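Wiver Pick 7: software de planificación de agarre para pinza paralela
Licencia por estación. Disponible en la tienda de Amarport, descarga inmediata tras el pago.

Qué hace
Toma la nube de puntos o la imagen de muñeca, saca candidatos de agarre, descarta los que chocan y manda la trayectoria al controlador. Todo en local, sin nube. Hasta 800 candidatos por ciclo con la configuración de serie.

Qué incluye la licencia
- Módulo de percepción (segmentación de objetos sueltos, tela incluida)
- Planificador con comprobación de colisión contra bordes de recipiente
- Editor de pinza: se dibuja el contorno de los dedos y se guarda como perfil
- Reproductor de sesiones grabadas, con etiquetado a mano
- Conector para controladores Matić. Otros, consultar

Novedades de la versión 7
Recipientes hondos. Antes el planificador trataba el borde como pared infinita y rechazaba casi todo lo que estuviera al fondo, ahora usa el aro real y deja entrar los dedos en vertical o inclinados. Mejor también con tejido oscuro sobre fondo oscuro, aunque ahí conviene subir la exposición. El perfil de pinza se puede cambiar sin reiniciar (por fin).
El reproductor abre sesiones de la 6, pero las etiquetas hay que convertirlas con el asistente. Haced copia antes.

Requisitos
Linux de 64 bits, tarjeta gráfica dedicada, cámara de muñeca calibrada. La calibracion se hace desde el propio programa con el tablero Arerano, se vende aparte. Windows no, de momento.

Precio
3000 euros por estación, impuestos no incluidos. Actualización desde la 6: 800 euros. Ref. de pedido 3952. Centros de formación, pedid presupuesto.

Probado en casas, no solo en banco
Los perfiles de fábrica se ajustaron con sesiones en dormitorios: cubos redondos, ropa amontonada, poca separación entre muebles. Dedos negros con almohadilla azul estriada, pinza abierta justo encima de la boca del cubo; en el fondo un objeto negro inclinado y tela oscura, que es el caso dificil para el segmentador.
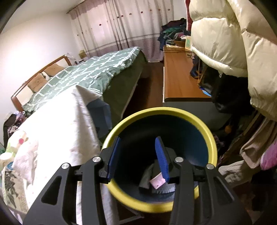 Azucena Ventura: Lo tengo instalado desde febrero y el cambio de perfil en caliente me ahorra muchisimo tiempo. Una pega, el conversor de etiquetas se come los nombres con tilde y hay que repasarlos uno a uno. ¿Va a haber parche o lo arreglo yo con un script?

Respuesta de la tienda: Hay parche, sale en la próxima revisión menor. Mientras tanto, exportad las etiquetas en UTF-8 desde la 6 y luego convertid. El parche es gratuito con la licencia en vigor.

Envíos y devoluciones
La clave llega por correo. Una vez activada no se admite devolución. Para el tablero, plazos según existencias.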